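Chapter 6
From Pixels to a Grasp Pose

In the first five chapters the arm moved to targets that we typed in by hand. From this chapter on, the target comes from a camera. The software has to find the object, estimate where it is in the robot's own coordinates, and pass that estimate to the planner in a form the planner can use.

All the exercises use the Nustden simulator and the room model called Ornport. If you have not yet installed the Skinis perception package, do so before Section 6.2. The worked code assumes a fixed random seed of 13 and a control rate of 20 Hz.

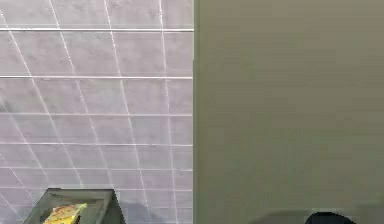
A perception module answers two questions, and it helps to keep them apart in your code. The first is whether the object is in view at all. The second is where it is. A detector that answers the first question well may still be a poor guide to the second, especially when only part of the object can be seen. Your module should return a confidence value with every pose, and the planner should be allowed to refuse a pose and ask for another view.

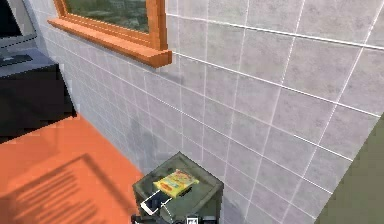 Segmentation by color is the simplest method we will study, and Section 6.1 begins there. A threshold in hue and saturation is quick to write and easy to debug. It works best when the target differs strongly from what is near it. A yellow packet on a dull gray-green container is an easy case, but an orange floor or windowsill can get through the same threshold if the hue range is set too wide. Shadows change brightness more than hue, so test both channels before you settle on limits.

Section 6.3 replaces the threshold with a small network trained on 2,000 rendered views. Section 6.4 connects its output to the Deschamps planner from Chapter 5. Keep your calibration file from that chapter, as you will need it again.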